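Norex Hand-Held Teaching Kit - Set-Up Guide

Section 5. Recording a cloth-folding task

Read Section 4 (pairing the grippers) first. Both grippers must show as connected in the Plonatine recorder before you start.

5.1 Prepare the work surface

1. Choose a surface you can reach across without standing up. A bed, a low table or a padded bench will do.
2. Cover it with a plain sheet in a color that differs from the garment. The sheet does not have to be flat. Some wrinkles in the training set are useful.
3. Place one garment on the sheet. For the first session, use a short-sleeved T-shirt.
4. Sit or kneel facing the long side of the garment.

Note: Head camera recordings often include the operator's knees. You do not need to delete these recordings.

5.2 Record the fold

1. Hold one gripper in each hand and open both jaws fully.
2. Press the record button on the right gripper. Wait for the tone.
3. Bring each gripper to its own end of the garment. Keep the jaws low and close on the edge of the fabric only. If you pick up the sheet as well, open the jaws and try again without stopping the recording. 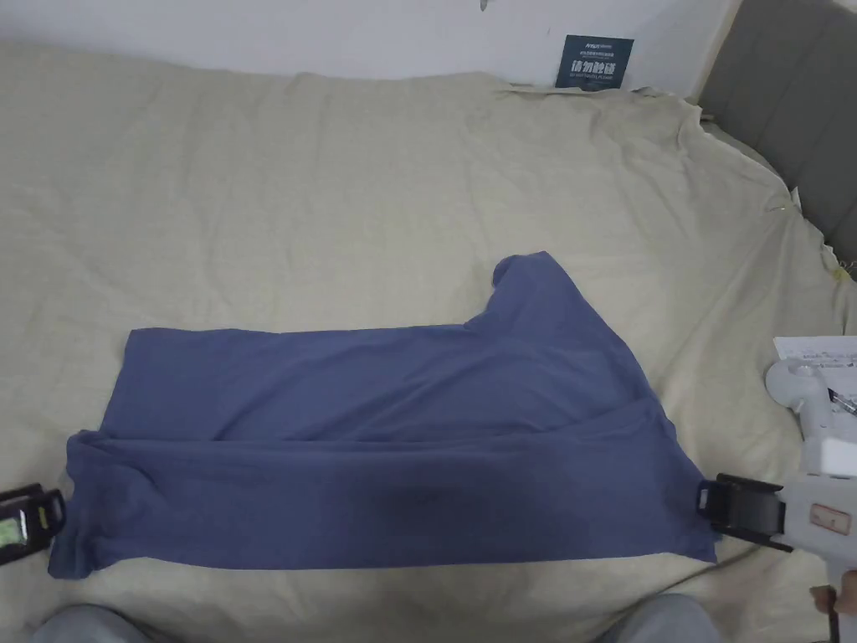 Figure 5-1. Right gripper closed on the edge of a partly folded T-shirt, head camera view.

4. Lift, carry the edge over and lower it. Move at a steady pace - sudden jerks cause tracking loss.
5. Open the jaws before you pull away.
6. Repeat until the garment is folded, then press the record button again.

A single recording can hold up to 4000 frames. If you reach the limit, the recorder saves what it has and starts a new file.

Caution: Keep fingers clear of the jaw linkage while the gripper is powered. Do not wear loose bracelets or long sleeves.

5.3 Check the gripper camera view

1. Open the last recording in Plonatine and select the gripper camera.
2. Confirm that both fingers are visible and that the lens is clean. Dark, curved corners are normal with the wide lens.
3. Check that the room is sharp enough for tracking. Furniture, boxes and marks on the wall all help. A bare wall on its own does not.

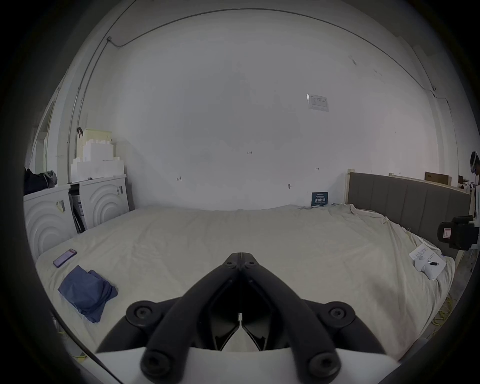 5.4 Save and upload

1. Mark each recording as Good, Retry or Discard.
2. Connect the recorder to the Desmet dock and select Upload.
3. Leave the dock powered until the progress bar closes. A batch of 22 recordings may take several minutes.

If error 1000 appears, restart the recorder and upload the batch again.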